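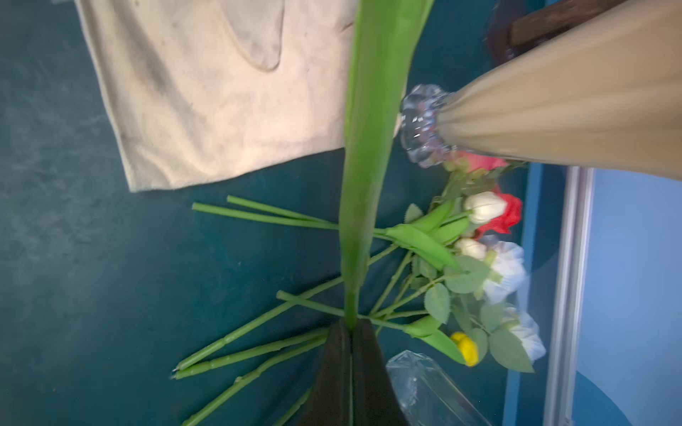
Kudby Stem Handling Kit
Wrist-camera policy, task set and evaluation protocol for thin, tangled, floppy things

Version 2 · Updated July 16, 2023
Maintained by Jingyi Yao and Naheed Arain, Trikdale manipulation group

Most grasping benchmarks are built out of mugs, blocks and the occasional banana. Those are fine objects. They stay where they are put, and when you pick one up the rest of the kitchen doesn't come with it. Kudby was made for the other kind of object. It is a trained policy, a set of flower arranging tasks on a tabletop, and a scoring sheet that has ended several friendships.

What it does
The policy takes the image from a camera at the wrist, plus gripper opening and arm pose, and outputs short chunks of motion. Given a pile of artificial flowers and one or more vases, it picks a stem, works it free of its neighbors, lifts it, and lowers the cut end into a vase. There is no overhead camera in the default setup. We had one in version 1, and the policy leaned on it so heavily that it would confidently grasp stems it couldn't see up close, or that were two stems.

Why artificial flowers
Real ones were tried in January. They bruise, they drink, and by afternoon the roses had opinions. Artificial stems give you the same crossings and the same leaf snags, and you can put them back in the pile tomorrow. They also have wire in them, so a bad placement leaves a permanent bend that later trials have to live with. We decided to call this domain variation.

The pile
Each trial starts from a layout dealt by hand. The layout card says which stems should cross and which side the blooms face, and leaves the rest to whoever is dealing. Sandrine Fleury wrote the cards. Her crossed layouts are the ones to worry about: a policy that goes for the crossing point will lift both stems by a couple of inches and then stand there holding them like a wishbone.

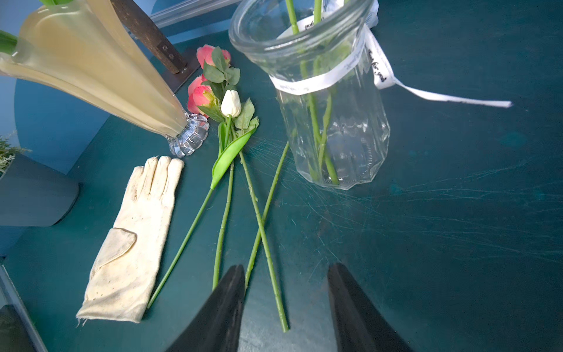 Crossed stems below the pink roses, with the ribboned jar to the right.

Picking order matters more than we expected. The version 1 policy went for whatever was nearest the fingers. Version 2 scores each visible stretch of stem by how much other greenery lies over it, and prefers the one on top. Put like that it sounds obvious, and it took us most of a winter.

Training data
The release contains 798 teleoperated demonstrations. Of these, 425 are single-vase tasks and the rest involve a choice between containers. Lucinda Tran drove the majority of them and her style is all over the policy, including a little pause before every insertion that she denies having. Demonstrations with a dropped flower were kept if the operator recovered it. Demonstrations with a dropped flower and swearing were kept with the audio removed.

Results
We compare against a grasp planner with scripted insertion (the "Becerra baseline," after the workstation it runs on) and against our own version 1.

Single free stem: all three methods are good at this. Please don't cite it.
Crossed pair: version 2 is clearly ahead of version 1. The Becerra baseline picks both.
Leafy stem into narrow mouth: version 2 leads, with plenty of room left for somebody's thesis.
Bundle of roses: all three are bad in different ways.

Full per-layout tables come with the download. We score an insertion only if the stem stays in the vase after the gripper opens and backs off. A stem resting nicely against the rim counts as a miss, whatever the operator says.

Known trouble
Leaves. A serrated rose leaf will catch on a vase rim, on a neighboring leaf, and on the gripper. When the leaf takes the load the stem swings, and the flower head goes out of view of the wrist camera. The policy keeps a short memory of where the head was, which helps until it doesn't.
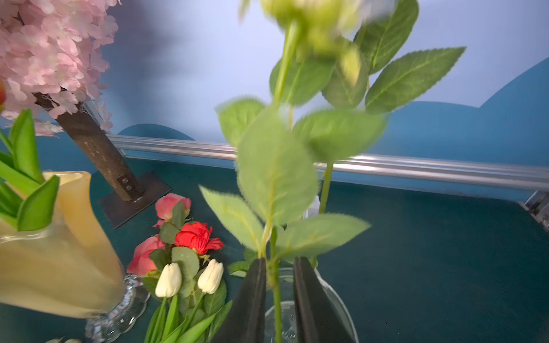 Can I run the policy with a different gripper?
It needs two parallel fingers that taper to a narrow tip, and wide pads will scoop up neighboring stems. If your fingers are a different length, plan on collecting 7 or more fresh demonstrations per task and fine-tuning before you judge it.

What's in the download
Policy weights and training code
All demonstrations, with the layout card for each
Sandrine's cards as printable sheets
Scoring sheet and the argument-settling appendix
Stem list with heights and head types, so you can shop for near matches

What isn't
The arm, the table, the vases, or the flowers. Match the stems as well as you can and say in your write-up where you couldn't. Jessie Jardine ran a replication with a completely different selection of flowers at Dridetti, and the ranking of the three methods held, although the numbers for the leafy tasks dropped enough to be embarrassing.

Setup notes
1. Fix the wrist camera so both fingertips are in view. Recalibrate if anyone bumps it, including you.
2. Deal the pile from the card. Don't tidy it.
3. Start the arm above the table with the gripper open.
4. Run the short grasp check. The gripper should close on a stem and hold it upright without the stem sliding.

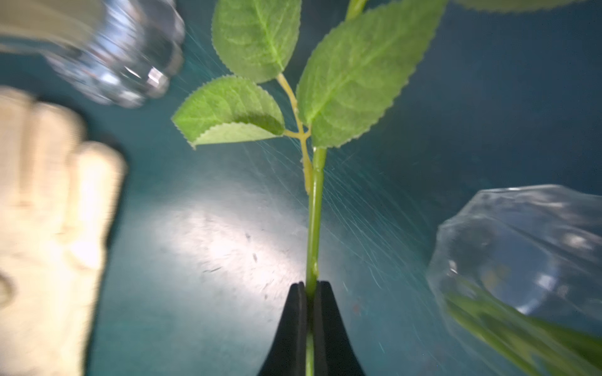 5. Place the vases at the positions on the card and start the trial. Hands out of the workspace from this point on.
6. Score before you clear the table. Two people score separately and compare afterward, in that order.

License and contact
Free for research and teaching. Commercial use by arrangement with Trikdale. Send bug reports to Naheed with the layout card number and the wrist video. Reports reading "it dropped the rose" will be filed with the others.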